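Threads > Phyllis Cropper > Learning to type again after a broken wrist

Phyllis Cropper
21 September 2023

1/ A few people asked how I got back to typing after I broke my left wrist, so I'm putting it in one thread. I'm a medical transcriptionist. I type for a living and have done it for 30 years.
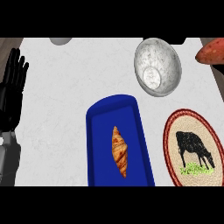 2/ The break was in the spring. I slipped on the back steps carrying a bag of potting soil. The cast was on for six weeks and I went back to my desk four days after it came off. I should have waited longer than that.

3/ My first day back I typed for nine minutes before I had to stop. My pinky and ring finger didn't want to reach for anything. The letter A was a real problem. So was the shift key.

4/ While the cast was on I had been typing with my right hand only. I got up to a decent speed for email but nowhere near what work needs. I picked up some bad habits that way, mainly reaching across the keyboard for letters that belong to the left hand.

5/ My hand therapist was Areeba Orakzai at the clinic in Birham. She asked me to bring my own keyboard to the second visit. I felt silly carrying it through the waiting room but it was the most useful appointment I had.

6/ She saw that I was resting my wrist on the edge of the desk and bending it up to reach the keys. I'd never noticed. She folded down the little feet at the back of the keyboard so it sat flat. It cost nothing and I felt the difference the same afternoon.

7/ Next was the chair. Mine was too low. I raised it until my elbows were level with the keys and put a box under my feet. The box is still there. I keep meaning to buy a footrest.

8/ My schedule for the first two weeks: type for nine minutes, rest for nine, and quit after 60 minutes total. I set a kitchen timer. I didn't do paid work in that time, only copied pages out of a cookbook.

9/ Cookbooks are good practice, by the way. Short lines, lots of numbers, and you can look away between steps. I copied most of the soup chapter.

10/ Week three I went back to paid work, half days. My supervisor Ramiro Lozano gave me the short files, mostly follow-up letters, and kept the long surgical reports away from me. I was grateful for that and told him so.

11/ Someone asked about split keyboards. I borrowed one from Ottilie Baumgartner in our billing office. I used it for a week and gave it back. My hands were comfortable but I kept hitting the space where the B should have been. I use my right hand for B, which I'm told is wrong. Ottilie loves hers, so try one if you can borrow it.

12/ Wrist rests: Areeba told me to use mine only between stretches of typing. I'd been planting my wrist on it all day for years.

13/ Exercises I did at home: tendon glides in the morning, squeezing a rolled washcloth, turning my palm up and down with my elbow tucked in. Your therapist may give you something different. Please do what they tell you and not what I did.

14/ The one I disliked most was lifting each finger by itself with the palm flat on the table. My ring finger would barely leave the table in the beginning. It's better now but it was never great, even before the fall.

15/ Text expanders helped a lot. I had been using a few shortcuts and sat down one Sunday to add more. I have them for drug names, for the standard opening lines, and for the long clinic names. Fewer keystrokes, less swelling at night.

16/ I tried dictation too. It handled plain letters fine. With two doctors talking over each other I spent more time fixing than I would have spent typing, so I only use it for my own notes.

17/ Cold mornings are still stiff. I run warm water over the hand before I start and keep a sweater with long sleeves on the chair. I'll see how November goes.

18/ Where I am now: full days, with a break every 30 minutes. My speed is a little under what it was. My error rate is the same as before, and that matters more in this job.

19/ To Rahel Rüegg, who asked if it's worth going back at all with two months left on her leave: I can't answer that for you. Ask for half days first and get it in writing before you start.

20/ I'll post the list of shortcuts when I've cleaned it up. There are some in there that only make sense to me.

Recent from Phyllis Cropper
Foot pedals, old and new
What I charge for rush files
Getting soil stains out of a canvas bag
Proofreading on paper

Contact | Copyright | Back to top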